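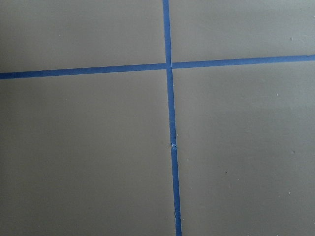
Blue tape on a gray surface.

Tramiscombe Woodland Group, minutes, July

Chair: Bhavana Devadiga. Notes: Delyth Landeg.

1. Previous minutes approved with one spelling fix.

2. Deer fence. Bhavana reported that 376 feet of the north side are still open. Drostis quoted $2,679 for posts and wire. Agreed to accept. Delyth to confirm delivery at the lower gate.

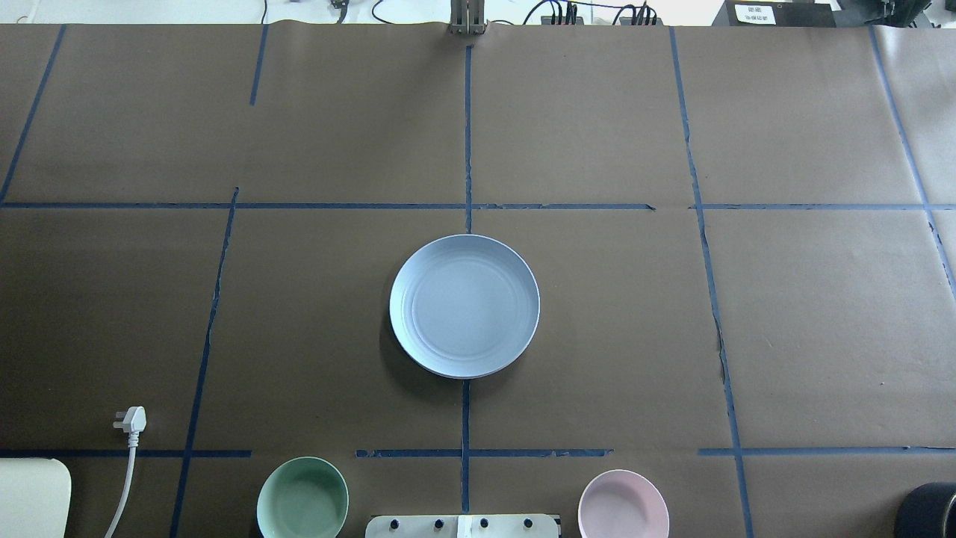 The old wire stays up until the new run is closed. Browsing on the young oaks is worst near the creek, and 28 saplings there need new guards.

3. Ash survey. More than half of the east block has been walked. Rodrigues asked for the map before cutting starts. Delyth to send it.

4. Any other business. Two gate keys are missing. Check coats and trucks.

Closed 8:40 p.m.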